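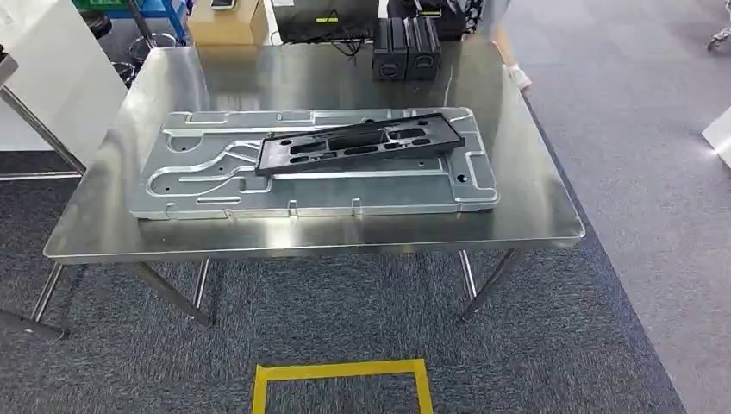 附图:装配台现状,铝制工装板上斜放着黑色开孔塑料件,台前地毯上有黄色胶带标线

发件人:Friederike Kleinschmidt
收件列表:工位规范讨论
主题:回复:地面标线和工装摆放,到底写多细?

各位好!

Farzad 这封信提得太及时了,我昨晚一口气读完,忍不住把规范草稿第二节又改了一遍。先引原文:

> Farzad Shahbazi 写道(16:16):
> Orkness 工位的草稿我看过了,有两处不明白。
> 一、黄色胶带框算“站位区”还是“禁入区”?草稿里两个词都出现过。
> 二、工装板要不要规定必须和台边平行?我觉得机器人自己能识别位姿,写死了反而限制采集的多样性。
> 另外,线缆那一条只有一句“保持整洁”,没法检查。

第一点,完全同意,是我写乱了。我建议全文统一叫“站位区”,定义就一句话:任务开始时,底盘或操作员的双脚在框内。真正的禁入区另用红白斜纹胶带,两种颜色绝不混用。Yaowalak 在 Albers 那边就是这么做的,新人一看就懂,特别省事!

第二点我想多说几句。看附图里的台面,铝板本身就略微偏着,右端比左端靠后一点,黑色件压在板上又是另一个角度。这种摆法我很喜欢,练抓取正需要它!所以我赞成不写“平行”,改写成:

2.3 工装板应完整落在台面之内,任何一角不得悬空;偏转角度不限,每次任务开始前记录一次。
2.4 待取件可与工装板成任意角度,初始位置由任务单给出,不得凭记忆复位。
2.5 台面后侧的设备在同一批次内不得移动,如需移动,另起批次号。

2.5 是新加的。五月份整理 Veva 批次的时候,188 条记录里有 16 条因为后侧设备挪过位置,只好单独归档,翻日志翻到头晕。

还有反光。不锈钢台面能映出顶灯和台上的黑色设备,边沿更是一条亮线。Rosemarie 主张铺哑光垫,我倒觉得可以保留钢面,把灯光状态写进任务单就行,毕竟现场多半也是这种台子。欢迎反驳,这一条我没有把握。

线缆那条试改如下,请大家挑刺:

3.1 线缆不得垂入手臂工作范围,最低点与台面间距不小于 80 毫米,低于此值须绑扎固定。
3.2 任务进行中,无关人员不得进入手臂可达范围;在后方走动应避开线缆。

附图里台子后面那一团细黑线,按 3.1 就该先量一量再开工,正好拿来试试条文好不好用。

Joscha,Tralix 的检查表能不能照 2.3 到 3.2 的编号重排?对得上号,现场打勾会快很多。

改好的第二节我放在共享目录里了,直接在文件里批注也行,回信也行。能把这些零碎写成大家都看得懂的条文,真的很有意思!

Friederike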